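Notes from the Presstead Nature Group

In September we started the night counts again, in the meadow behind the old school. Radwa Ezzat put up the lamp and the white sheet at nine in the evening, and by midnight we had 61 moths of the bigger kinds. The best visitor was a Red Underwing, which stayed on the sheet for a long time with its wings closed and then showed us the red. 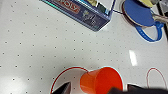

The Red Underwing rests on tree bark in the day, and there it is very hard to find. Its front wings are gray and brown with wavy lines, and they cover the bright hind wings completely. When a bird comes too near, the moth opens the front wings and the sudden red can frighten the bird for a moment. On a shiny white surface full of small dark dots, like the games table with the dark blue box on it, such a moth has no chance to hide. The caterpillars eat willow and poplar leaves, so please leave the old willows on the Grestgate side standing.

Trinidad Miranda will lead the next count on Sunday. We meet at the gate at half past eight. Please bring a flashlight and warm socks, because the grass is wet at this hour.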